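Descaling a combi boiler's hot water side

June 30, 2024

The hot tap at Fenmont had been getting slower since the winter. Cold flow was fine at every outlet, so the supply and the stopcock were ruled out early. With the boiler running, the hot water came out scalding for a few seconds, then lukewarm, then scalding again. That cycling is the usual sign of a plate heat exchanger partly blocked with scale.

We are in a hard water area and the boiler has never had any treatment on its inlet. I had a scale reducer in a box for two years and never fitted it.

I measured before touching anything. A 500 ml jug under the hot tap took 8 seconds to fill with the tap fully open. The same jug under the cold tap was too quick to time sensibly. I also checked the inlet filter, which had a little grit in it and nothing worse. Cleaning it made no difference to the figure.

Emlyn Foulkes, who looks after the boiler each year, took the plate out during the service. I don't work on the gas side and have no wish to start. The plate itself is only a water component, but getting to it means taking the case off, and on this model the case is part of the seal. He drained both circuits, undid the two retaining screws and had it on the bench in less time than it took me to find a bucket.

The choice at that point was to replace or to clean. A new plate was available from Mostyn, part number ending 754, at a price I thought steep for a lump of brazed steel. Emlyn was for replacing it. I wanted to try cleaning first, on the grounds that he was coming back in July for another job and could swap it then.
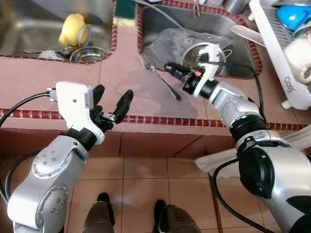

Citric acid is slower than the stronger descalers but easier to live with. I mixed it in warm water, filled the domestic side of the plate through the lower port and left it standing upright. It fizzed for a good while. When it stopped I tipped it out, flushed it with a hose and filled it again with a fresh batch. The second lot came out nearly clear – the first had been the colour of weak tea. Flush until the water runs clean in both directions, and fit new O-rings. The old ones had gone flat.

With the plate back in, the jug filled in a little under half the earlier time and the temperature held steady. Trefor Wogan asked whether the heating side needed the same treatment. It doesn't, as a rule. That circuit is sealed and the deposit there is mostly black iron oxide, which citric acid at this strength won't shift very well. It wants an inhibitor and a magnetic filter.

The scale reducer is now on the cold inlet. I'll time the jug again at the next service and put the figure here.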